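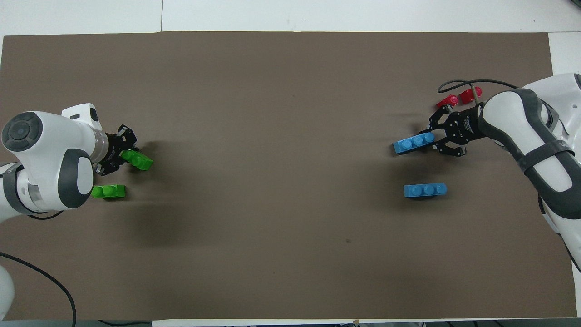 Table with brown mat, white top showing along the edges.

Prutby Building - Yearly Walkthrough Checklist
Tenant areas, shared areas and outside
Inspected by: Iman Shehata
Accompanied by: Siham Fahmy (building office)
Date: 17th August
Floor area covered: 3,702 square feet

Ratings used: OK, Minor (fix at next routine visit), Action (fix before the date the office gives), N/A.
Comments from the April walkthrough are carried forward where the item is still open.

1. EXITS AND ROUTES

1.1 Exit doors open fully from inside without a key
Rating: OK
Comment: Front and rear tried. The rear door needs a firm push at the top corner. Not enough to fail it, but plane the edge before the wet season.

1.2 Routes clear to full width
Rating: Action
Comment: Flattened cardboard stacked along the back corridor again. Same note in April. Cardboard goes out to the cage the day it is unpacked. If the cage is full, call the hauler for an extra pickup. The corridor is not overflow.

1.3 Exit signs lit
Rating: Minor
Comment: The sign over the rear door is dim. Lit, and readable from the stairs, but replace the lamp.

1.4 Emergency lights, 15 minute test
Rating: OK
Comment: Test run at the panel. The fitting on the stair landing held for the full time. It failed in April and has had a new battery since.

1.5 Stair treads and handrail
Rating: Minor
Comment: Nosing lifting on the second step from the bottom. Screwed down during the visit with what was in the tool drawer. Needs the proper countersunk screws.

2. FIRE

2.1 Extinguishers in place, gauge in green, tag current
Rating: OK
Comment: All tags current. The one by the kitchen sits on the floor below its bracket. Hung back up. Please leave it there.

2.2 Smoke detectors
Rating: OK
Comment: Tested from the panel with Siham reading off the zones. The zone list taped inside the panel door is the old one and still shows the office as a store room. New list to be printed.

2.3 Fire doors close and latch on their own
Rating: Action
Comment: Kitchen door closes but does not latch. The closer needs adjusting, and the strike plate may need to move too. There was also a wedge on the floor beside it. I took the wedge away.

2.4 Storage below sprinkler heads
Rating: OK
Comment: Top shelf in the store room has been lowered as asked. Good clearance now.

3. ELECTRICAL

3.1 Panel accessible and labeled
Rating: Minor
Comment: Access good. Two of the handwritten labels have faded. Rewrite in permanent marker or, better, get them printed.

3.2 Outlet covers
Rating: OK
Comment: Cracked cover from April has been replaced.

3.3 Extension cords
Rating: Action
Comment: One cord run under the rug in the front office to feed the copier. Not allowed anywhere in the building. Options are to move the copier to the window wall or have Rathore add an outlet. Moving the copier is cheaper.

3.4 GFCI outlets near water
Rating: OK
Comment: Tripped and reset, kitchen and both restrooms.

3.5 Space heaters
Rating: N/A
Comment: None out at this time of year. Reminder for the winter notice: no heaters without a tip-over switch, and none left on overnight.

4. TABLES, BENCHES AND SHELVING

4.1 Tables level and steady
Rating: OK
Comment: Pushed down on the corners of each one. One leg foot in the meeting room had backed out and was turned in by hand.

4.2 Table coverings and mats flat, no curled corners
Rating: OK
Comment: Mats lie flat. A mat that stops short of the edge is fine as long as it does not slide when leaned on. Wipe underneath when the tops are cleaned - grit trapped under a mat scratches the surface.

4.3 Shelving fixed to the wall
Rating: Action
Comment: The tall Kitness unit in the store room is standing free. It came with wall straps and they are still in the bag on top of it. Fix to studs, not drywall.

4.4 Load labels on shelving
Rating: Minor
Comment: The limit on the long shelf is 200 lb, and the label has come off. Heavy boxes to the bottom in the meantime.

5. WATER AND HEATING

5.1 Water heater and relief valve
Rating: OK
Comment: Discharge pipe runs to the drain. No rust at the fittings.

5.2 Leaks under sinks
Rating: Minor
Comment: Stain on the cabinet floor under the kitchen sink, dry to the touch. Put a paper towel under the trap and look again in a week.

5.3 Shutoff valve tagged
Rating: OK
Comment: Tag is new. Siham knew where it was without looking it up, but the evening staff should be shown as well.

6. OUTSIDE

6.1 Walkways and ramp
Rating: Action
Comment: Slab at the foot of the ramp has lifted at the joint. This is a trip hazard now and will get worse with frost. Plaltirley quoted $3,000 to lift and relay the section. A ground-down edge would do for this year if the money is not there, but it only buys time.

6.2 Outside lights
Rating: OK
Comment: Timer still on the spring setting. Reset during the visit.

6.3 Gutters
Rating: Minor
Comment: Leaves in the north gutter, visible from the landing window. Clear in the fall as usual.

6.4 Trash area
Rating: OK
Comment: Lids closed, gate latched. No sign of pests.

7. FIRST AID AND RECORDS

7.1 First aid kit stocked
Rating: Minor
Comment: Out of medium bandages, and the burn gel has expired. Siham will reorder.

7.2 Incident log kept up
Rating: OK
Comment: Last entry is a cut finger from a box cutter. Written up properly, with the follow-up filled in.

7.3 Emergency numbers posted
Rating: Minor
Comment: The sheet by the front desk has the old number for the alarm company. Corrected in pen. Print a new one along with the zone list in 2.2.

ACTION ITEMS FOR THE OFFICE
1.2 Cardboard out of back corridor - same day
2.3 Kitchen fire door latch - one week
3.3 Copier cord - one week
4.3 Strap shelving to wall - two weeks
6.1 Ramp slab - decision on the quote within 30 days, cone and tape until then

Copy of this sheet to the building office and one in the binder by the panel. Minor items do not need a reply. For action items, write the date done next to the number and initial it.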